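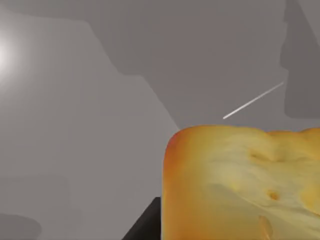 O nosso trabalho estudou a fermentação lenta do pão de forma e o efeito do tempo de repouso na textura do miolo. Comparámos massas com 2 e com 8 horas de repouso, feitas com a mesma farinha, da moagem Henine. Na superfície de um pão procurámos sobretudo irregularidades: ondulações suaves e pequenas cavidades espalhadas, como as do pão amarelo-alaranjado, com a crosta mais escura do lado esquerdo. Uma cavidade oval não diz, por si só, quanto tempo a massa repousou – é preciso cortar e medir.

Partilhas: 3 | Comentários: 0

Cada massa levou cerca de 120 g de água. O Colm Kavanagh pesou os ingredientes e a Duyên Từ registou a altura da massa de hora a hora. O forno Tukis da escola aquece mais atrás, por isso rodámos as formas a meio da cozedura.

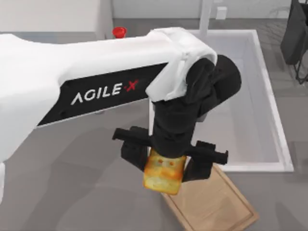

Fig. 2 – Braço branco com a inscrição AGILE X.

As massas de repouso longo deram miolo mais aberto e sabor mais ácido. A terceira fornada ficou mal cozida no centro e não entrou nos resultados. Falta repetir o ensaio com farinha integral, em dezembro.

Este site utiliza cookies. Aceitar | Recusar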